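Home Diary Garden Archive Get in touch
2 min read

May 2022

Well, the front room got its turn at last. I've been putting it off since January, when I wrote in these very pages that I'd do the seats "next week" (ha!). The cream sofa shows everything, so I started with that and got the teal cloth out for it, the one I like best against the pale colour.

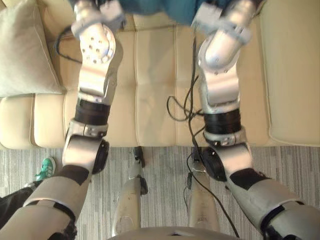 Jhair Espinoza reckons teal is far too bright for a cream sofa and that I should have stuck with something sandy. We went back and forth over it all through a pot of tea, and I'm keeping the teal.

Then there was the grey fleecy stuff, which I do love even though it picks up every crumb in the house. I bought it in Brolonside for 14 pounds, years ago now, and it still feels lovely and soft. 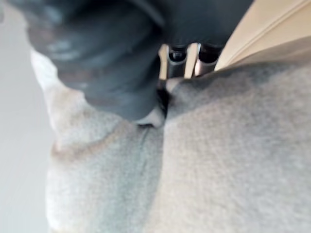 I folded it in half and in half again, didn't like how fat it came out, shook it open and had another go. Twice. There's a knack to folding thick things and I haven't got it - Mum had it.

The chair was next. I wanted to give the seam a proper going over, as that's where the biscuit ends up, and I had 300 ml of the Oklow cleaner left under the sink.

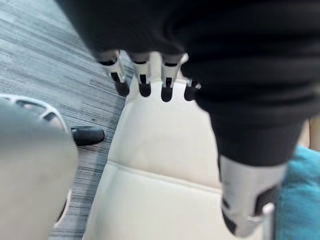
The cream chair, seam and all.

After that I meant to do the floor, but my knees had other ideas, so I had a sit down and wrote a list for Hollmann's instead - new cushion pads, beeswax, a decent brush.

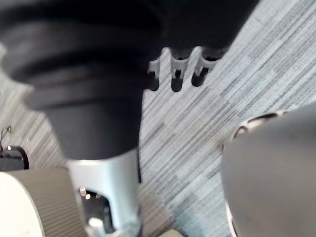
Front room day.

Curtains tomorrow, if it's dry enough to hang them out.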